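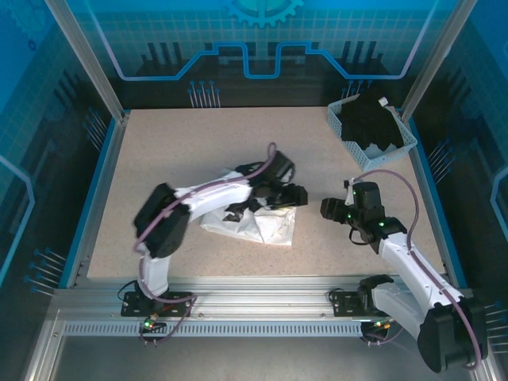
Unit 2: Teaching by Remote Control

Read this before the September lab. You will hear that a robot can learn a chore if a person drives it through the chore enough times. Maybe. The Tomier course set has 502 recorded runs of cloth handling, and I would like you to be suspicious of every one.

Start with what gets saved: joint positions, gripper commands, camera views. What the driver felt does not get saved. On our rig the driver feels next to nothing anyway, so a hard squeeze and a light one can look alike in the log. 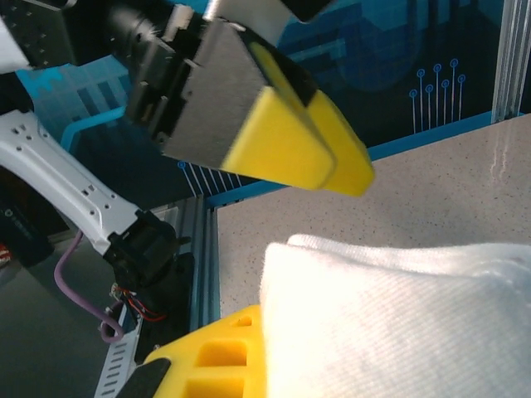
Westance Lab Notes, Issue 2, p. 2

Two arms double the trouble. One driver runs both, and most people park one hand while they think about the other. The recording keeps the parking too. A model trained on it may learn to wait for no reason, and the Zolcombe write-up calls this "deliberate motion." I don't buy it.
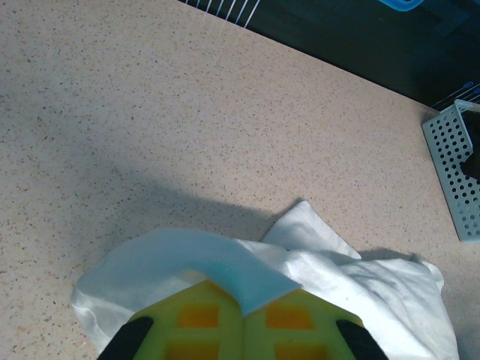 Labels are my main complaint. A run gets marked "good" or "bad" at the end, by the person who drove it, and the word "grasp" covers far too much. A thin white cloth pinched between two yellow fingers, with a flap bent over the top of them, is a grasp. It tells you nothing about whether the driver meant to take the cloth there or would do it again.

For lab: pick 2 runs marked "good" and argue that they should be thrown out. Skip the Ó Riain scoring sheet, it rewards speed.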